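Wiping Down the Fridge, and the Table Next to It

Filed under: Kitchen, Everyday Cleaning

My mother wiped her refrigerator down every night after the dishes, and I have never once in my life managed to keep that up. What I do manage is a proper go at it every couple of weeks, usually in the morning while the coffee drips, and I've settled into an order that suits me. Several of you wrote in after the August page on stovetops asking for the fridge next, so pour yourself something and let's get on with it.

Start with the outside

I know, everybody wants to dive straight into the shelves. But the doors are what you look at all day long, and they go quickly, and once they're shining you feel so much more cheerful about the leftovers.

For a gray or silver finish you want two soft cloths, one damp and one dry. Put a small drop of dish soap in a bowl of warm water, wring the damp cloth out until it hardly drips, and wipe from the top of the door to the bottom. If your finish has a grain you can see, follow it. Then go right over the same patch with the dry cloth before it has time to dry by itself – that second pass is where the shine comes from, and it's the step I used to skip for years and then wonder about the streaks.

Handprints are mostly skin oil, so plain water just pushes them around. Hold the soapy cloth on the print while you count to ten, then wipe, then dry. Whitish scuffs are another matter. Sometimes they're only something that rubbed off on the door, and a little baking soda paste on a fingertip will lift them, but try a corner low down on the side first. If the mark doesn't budge with gentle rubbing, please leave it be! A scuff is a much smaller thing than a scratch, and I say that as someone who once took the green side of a sponge to a perfectly good door.

Look at the door sideways when you think you're finished. Bend down a bit, or stand by the hinge, and let the light run across it. You'll find the smears you missed, I promise.

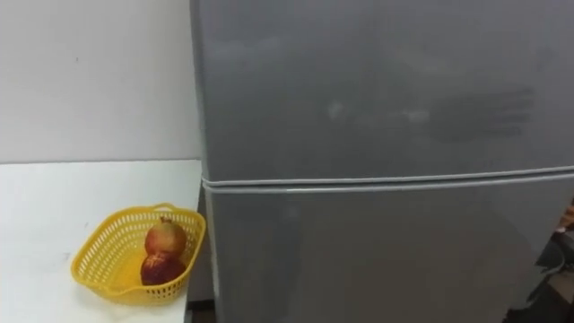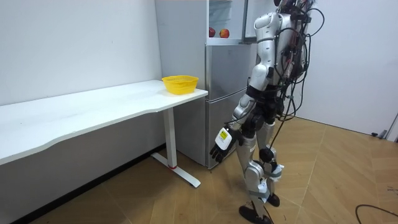

Same refrigerator both times: upper door shut in the first picture, with the hand smudge still on it, and open in the second, with two red apples on the glass shelf.

The rubber seal

While you have the bowl out, do the gaskets. Light-colored ones show everything. An old toothbrush dipped in the soapy water gets down into the folds, and a dry cloth wrapped around a butter knife will get the crumbs out of the corners (go gently, it tears more easily than you'd think). Dry the seal well and shut the door on a strip of paper. If the paper slides out with no tug at all, try it again at a few other spots along the edge, and if it's loose all the way around it may be time to ask about a new seal.

Now the shelves

Empty one shelf at a time. My neighbor Haiyan Feng taught me this after she found me sitting on the kitchen floor with the entire contents of the refrigerator around me and the milk getting warm. One shelf out, wiped, dried and filled again, and then the next one.

Glass shelves straight from the fridge should never go under hot water, as the sudden change can crack them. Set them on a folded towel and give them 30 minutes to come up to room temperature, or else just wipe them where they are, which is what I do nine times out of ten. For the inside I mix 2 tablespoons of baking soda into a quart of warm water. It takes away smells without leaving any perfume behind for the butter to pick up.

A word about apples

Apples keep far longer in the cold than in a bowl on the counter, and I like to leave one or two on the shelf at eye level, because the ones in the drawer get forgotten at our house. The bulk of them I keep in the drawer in a loosely tied bag, well away from the lettuce and the carrots. Apples give off a gas as they ripen, and it turns the lettuce spotty and the carrots bitter. Wash them when you're going to eat them, and if one is bruised, eat it first.

The table beside it

If you're lucky enough to have a table right up against the refrigerator, you have the best helper in the kitchen, and also the place where everything in the house comes to rest. I keep a plastic basket on mine. When I come in with the shopping, whatever needs to go in the cold goes into the basket first, and then the fridge door only has to be open the once. On cleaning day the same basket holds what came off the shelf.

White tops pick up gray marks, mostly from pans and the bottoms of bags. A damp melamine sponge takes them off most surfaces, used lightly, though on anything glossy I'd stay with the soap and the soft cloth.

And every so often, look down the gap between the table and the fridge. A yardstick with a damp sock pulled over the end and held on with a rubber band will reach most of what's under there. Last time I got back a wine cork, a good deal of fluff, and the lid to the blue sugar tin.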